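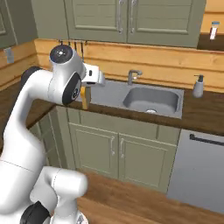
Countertop and sink, kitchen mock-up.

Sourdough notes, continued. I still don't believe the Clavine starter does what the packet says. "Noticeably more sour in one feeding" is a claim you could make for any jar left out overnight. Fed it and the old Druddale rye starter from the same bag of flour, same water, 1000 g of dough each, 800 g of that going into the tin and the rest kept back for the rise jars.

Both doubled. The Clavine got there first, but its jar was nearer the oven, so I'm giving it no credit. Swap the jars next time.
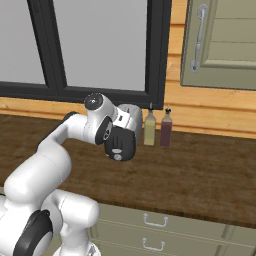 Jenalden, March

Second bake, jars swapped. Now the Druddale came up first. So much for "faster acting" – we were measuring the shelf. Crumb on the Clavine loaf a bit tighter, crust the same. Blind tasting went 2 for Clavine, 2 for Druddale, and one of the Clavine votes changed sides after butter.

Someone wrote on the board that the sour note is "clearly there." Clear to whom? I tasted salt. The Kubo pH strips are no help either, as the color chart has one shade for everything we would care about.
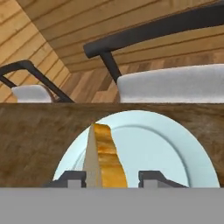 What bothers me more is the flour. The bag was opened for the first bake and stood with the top folded over until the second, so the two bakes aren't really the same test. Should have split it into tubs on day one.

To do: new bag, tubs, both jars in the same water bath. Borrow a proper meter. Until then I'd keep the old rye going and not order more packets.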